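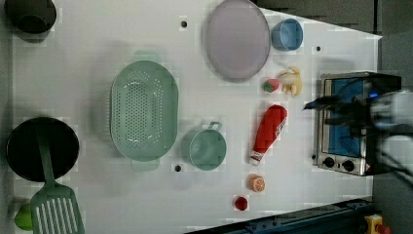

Questions about your notice period

You've handed in your letter. Here are the things people ask the Stasent advice desk next, usually in a whisper from the stairwell.

How much notice do I have to give?
Whatever your contract says. If you can't find your contract, ask HR for a copy and try to sound casual.

My manager wants me gone by lunchtime. Do I still get paid?
Normally, yes, for the full notice period. It may be called garden leave, though no garden is supplied.
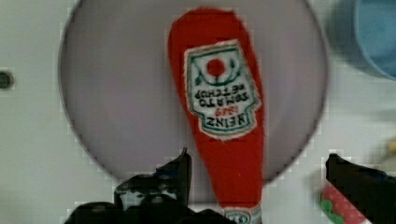

Can I take my leftover holiday during my notice?
Ask in writing, as your employer can agree, refuse or tell you to take it. Any days you have earned and not used should be paid in your final wages.

They've made a counter-offer. Should I stay?
Think about why you wanted to leave. If it was the money, a rise may fix it. If it was the man who eats soup on conference calls, he'll still be there, and so will the soup.

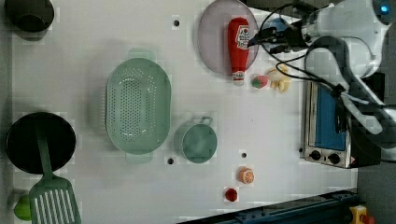 The same goes for a new job title. "Senior" is cheap to print. Get any promise on paper before you turn down the other lot.

Can I see someone before I resign?
Members can book up to 2 calls a year through our Sollirance page. Choose option 7 on the menu and have your membership number ready. Evening calls finish at 8pm.

Still stuck? Quote leaflet 458 when you write to us.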